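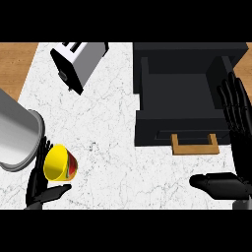 August 24, 2022 • A new inventory of lakes in the Handura basin sets out how the area of open water has changed across four survey periods. The work was led by Wanda Nakamura and Caradog Parri, who drew on satellite images taken at the end of each dry season, when cloud cover is lowest and the shoreline is easiest to trace.

Water was separated from land using the ratio of green to near-infrared light. Deep shade on north-facing slopes gives a similar signal, so a terrain model was used to remove it. Lakes under 20 hectares were left out, as their edges could not be mapped with enough confidence at the resolution of the older images.

The inventory lists 200 lakes. Most of those fed by rivers held a steady area throughout. The losses are found mainly on the Casoleck plain, where shallow basins depend on groundwater and a small fall in level exposes a wide margin of mud. Eight lakes there were dry in the latest period.

Field checks were carried out in February by Brenda Benítez, who walked sections of shoreline with a satellite positioning receiver. Her tracks matched the mapped edge closely on bare ground. Agreement was poorer in reed beds, where the method tends to place the shoreline too far out.

The authors do not give figures for volume. Depth soundings exist only for Lake Bakalis, and these were made before the outlet was widened. A second survey of that lake is planned, with the remaining lakes on the plain to follow.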